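Sorting Small Stuff: Does the Tray Do Anything?
Speaker notes, evening session, Zernstead Library community room
Speaker: Demetrio Bustamante
Slot: 40 minutes with questions. Slides are sparse, so most of this gets said out loud.

Opening (no slide)

Start with the confession. I own eleven drawer organizers. I bought every one of them believing it would fix something, and my desk drawer still has a dead battery in it and a key to a house I moved out of in 2014.

So when the library asked me to do the tidying talk, I said I'd do it if I was allowed to be rude about tidying products. They said yes. Wait for the laugh, move on if it doesn't come.

Say up front what tonight is about: the little things. Bottles, lids, cases, toys smaller than your thumb, sticks and stubs and bits. Closets and garages are a different talk and I'm not qualified to give it.

Show of hands: who has a tray or a bowl by the front door? Keep hands up if you know what's at the bottom of it.

The claim I want to pick at

The standard advice is "contain it." Put a tray under a mess and it becomes a collection. You'll find this in every magazine at the dentist's office, and the Melton catalog has a whole spread of it: same keys, same coins, same sunglasses, only now there's a rim around them and it costs money.

I don't buy it. A rim changes how a pile looks. It tells you very little about what belongs in the pile, and that was the question you had in the first place.

I will grant one thing, and I should say it early or somebody will say it for me. A rim stops things rolling. If you own beads, fine, get a tray. I have a short list of things that roll and it doesn't include mail.

What I mean by small stuff

Read these out slowly and let people recognize their own table.

Things with a lid. Bottles, tins, little cases that snap shut.
Things that came off something else. Caps, discs, knobs.
Toys that arrived in a party bag and have no set to go back to.
Things that are nearly trash but still pretty.

That last group is where the trouble is. Every system I've tried breaks down there. Nuvo sells a box with 78 compartments, and I can tell you that the "nearly trash but pretty" group fills compartments one through 78 and then starts on the lid.

The tabletop exercise

Next slide. Leave it up for a full minute before talking. People will start sorting it in their heads, and that's the whole exercise.

Then ask: what goes in the tray? Take answers from the back row first. Expect "all of it." Expect one person to say the green toy should go in because toys go with toys, and ask them what makes the things already in there toys.

My own problem with it: the tray is a shallow one with a loud red bottom and a kind of sideways face printed on it, and a tray like that pulls the eye so hard that two little pink things look finished. Sorted! Meanwhile most of the objects are still out on the blue cloth, including the dark-capped bottle, which is lying down, and the two tan discs, which I would need to pick up before I could tell you where they live.

If someone asks what the discs are, turn it back on them. You had the same question about half of your kitchen drawer and you kept the drawer.

Also worth pointing out the torn edge on the near side of the tray. Half the room will want to replace it. I'd leave it alone. A ragged tray holds two pink things as well as a new one does, and shopping for its replacement is how I got to eleven organizers. 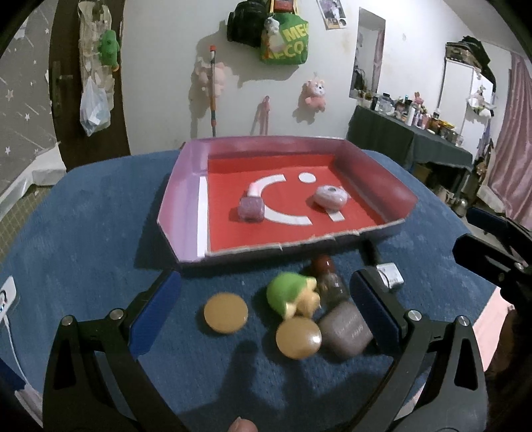 Sorting by what you do next

Most sorting advice goes by kind. Toys here, bottles there, cases in a third place. It sounds sensible and I followed it for years. The trouble is that kind doesn't tell your hand where to go.

What has worked somewhat better for me, and I want to keep the "somewhat," is sorting by the next thing you'd do with an object.

Open it. Bottles and cases, mostly. You can't decide about a closed case. Open it, look, close it, then decide.
Hand it to someone. If a child in the house would shout when it went missing, it's theirs, and they can find it a home.
Ask about it. One pass around the dinner table, no second pass.
Let it go. You know which ones.

Notice that "keep it somewhere nice" isn't on the list. People will ask. Tell them it can go back on once the other four are done.

Don't oversell this. I've used it on my own table and on my sister's, and my sister went back to her bowl by Wednesday.

The cloth is doing more than the tray

This is my favorite bit and it always gets cut for time, so protect it.

Put a plain cloth down before you sort. One color, nothing printed on it. Small dark things show up on it, small pale things show up on it, and when you're tired you can gather the corners and carry the whole unsolved mess to a shelf. Try that with a compartment box.

A cloth also has no slots, so it never asks you to find six of something. I've watched grown adults go looking for a sixth item to finish a row.

Wunderlich makes a felt sorting mat with printed zones on it. I tried it. The zones are labeled, the labels aren't mine, and I spent the first ten minutes arguing with a mat. An old sheet did the job. Mine has paint on one corner.

Black objects are the exception. A short dark stick in the shadow of a tray rim is easy to miss, whatever you've got underneath. Lift the tray before you call the table done. I once lost a hair clip this way and accused two people.

Numbers people like to quote

I kept a tally for one month, February, mainly so I could be annoyed by it properly. I counted every small object that landed on our hall table: 642. Of those, 90 were things anybody in the house went looking for later. The others could have stayed wherever they came from.

Be careful with this slide. It's one table in one house with a ten-year-old in it. I'm not claiming it holds for anyone else, and if the man who corrected my arithmetic last time is here, let him check it again.

What I'd draw from it is small. If so few of the things get looked for, then a storage system that treats them all alike is working hard for objects that don't need it. The keys need a hook. A plastic animal from a party bag probably needs nothing.

Things I still can't answer

Sentimental small stuff. I don't have a rule. I have a shoebox, and it's full.

Shared tables. Whoever sorts the table gets to decide, which is unfair, and whoever objects gets to sort it next time, which seems to end most objections.

Whether any of this lasts. I've read plenty of before-and-after pages and I'd like to see the page from the following spring. If anyone has one from their own house, please bring it, and I mean the bad ones too.

Questions

Likely ones:

"So should I buy a tray or not?" Use one you already have. A baking dish is fine.

"What about clear boxes?" You can see the mess from the side. Some people find that helpful. I found it accusing.

"My kid won't let me touch anything." Then it's the kid's cloth. Put it on the floor, leave the room, come back in twenty minutes with low hopes.

Last five minutes: spare cloths are on the side table, one per group, and people should empty a pocket or a purse onto theirs. Start with whatever has a lid. Chairs back against the wall by 8:30, please, and take your own lids home.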